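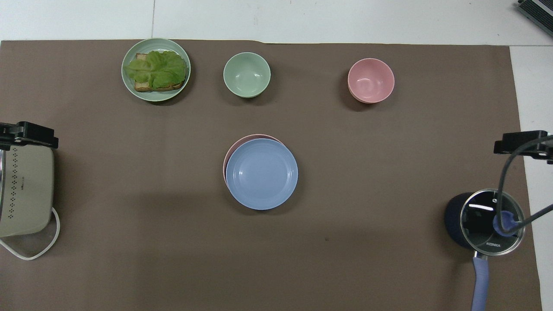
Wurska Digital Library: Progress Report to the Cludden Trust

Reporting period: November to April

1. Purpose of the grant

The Trust's award supports the preparation and free release of out-of-copyright books on household management, domestic economy and the social history of the home. The works are drawn from the Forstead collection, which had not previously been open to readers outside the building. The grant covers scanning, text correction, short introductions and hosting.

2. Work completed

Scanning of the first part of the collection was finished in February. The library now offers 20 titles for free download, each as a plain text file and as an e-book. Every title has been read through once against the page images, and those with tables or recipes have been read a second time. Errors in fractions and old weights were common in the uncorrected text and took longer to put right than the original plan allowed.

Downloads reached 4000 by the end of the period. The most requested work is a two-volume guide for young householders, followed by a collection of lectures on kitchens and ventilation. Readers have sent in corrections by means of the form at the foot of each book's page, and these are applied at the end of each month.

3. Introductions

Each book is to carry an introduction of no more than 900 words, setting out when it was written, for whom, and how its arguments were received. Fourteen introductions are in place. The remaining six are in draft. The editors have asked that views on servants, marriage and the duties of women be explained in their period and left uncut in the text itself.

4. Difficulties

Three volumes were withdrawn from the schedule. In two cases the binding was too tight to open safely, and in the third the copyright position of the translator could not be settled. Van der Linden, the conservation firm engaged under the grant, has inspected the two bound volumes and will quote for the work.

5. Spending

Spending is within the agreed budget. A small underspend on hosting has been set against the additional hours of text correction, as agreed with the Trust in January.

6. Next period

The six outstanding introductions will be published by June. Scanning of the pamphlets will begin once the cradle has been refitted, and a subject index covering all released titles is to follow. The Trust is asked to confirm whether the index should also be supplied in printed form.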